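Ticket 2100 - White panel board, padlock and hasp
Opened: 2003-12-22
Product: Husell activity board, large
Site: Skimenau, ground floor
Status: waiting for parts

Problem as reported: the padlock is difficult to open when it hangs in the hasp. Off the board, the same padlock opens without trouble. Also the customer asks if the inset panels can be changed for other ones.

What I tried first. I put a little graphite in the padlock and worked the shackle 13 times. It was smoother in the hand, but on the board it was still stiff. The small key in the keyhole beside the hasp is a separate lock, please do not mix it with this ticket.
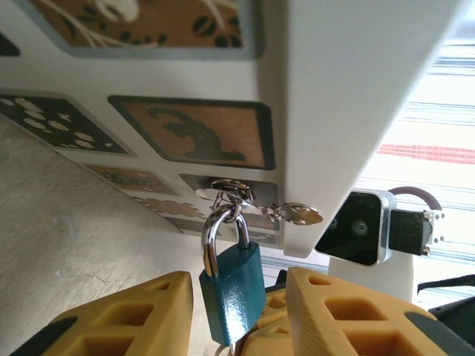
Padlock, hasp and the key next to it.
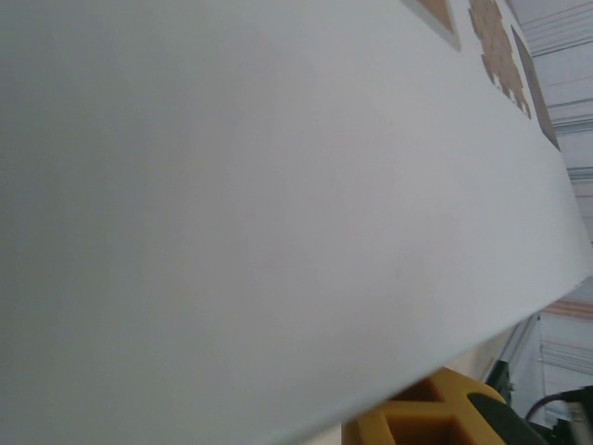
After this I compared with the drawing from Partanen. The drawing asks for a shackle with 4 mm more free length than ours. I think the short shackle pulls against the ring and the bolt inside cannot move freely - this would explain why it is good in the hand and bad on the board.

For the panels: they can be changed, but only for the same outline. Grarnard keeps the spare ones, and delivery takes roughly 88 days, so the customer should not expect them before the end of February. I wrote this to the site already.

Next step: order one padlock with the longer shackle, test it in the hasp, then close the ticket. Please leave the metal plate as it is until then.

Related tickets
Husell board - spare key request
Husell board - border of inset panel is loose
Grarnard - delivery times for panels
Skimenau - wall fixing, ground floor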